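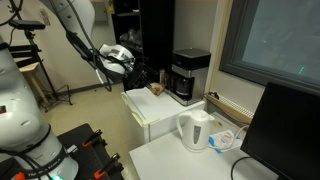
Pinari Reading Rooms: progress report to the Osetance Fund, second period

In this period we opened the reading room in Wasel, so there are now 7 rooms in the project. The Wasel room is small, but it is near the bus stop and the children can come after school without crossing the main road.

We bought 3,000 books with the second part of the grant. Most are for readers below 10 years. The delivery from Pathirana was late, and one box had the wrong titles - they have agreed to exchange it in July.

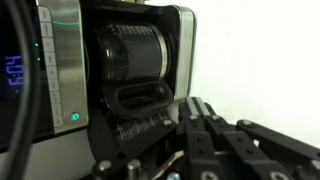

Report prepared by Kulap Limsakul, with Valdir Rocha

The evening group for parents is growing more slowly than we planned. We expected 15 parents and we have 10. Syafiqah Rondonuwu spoke with several families, and they told her that six o'clock is too early for people who work in the market. We will try half past seven.

The budget for shelves is fully spent. We still have money in the line for training, and we ask your permission to use a part of it for lamps in two rooms. Zuleica Moura will send the prices separately.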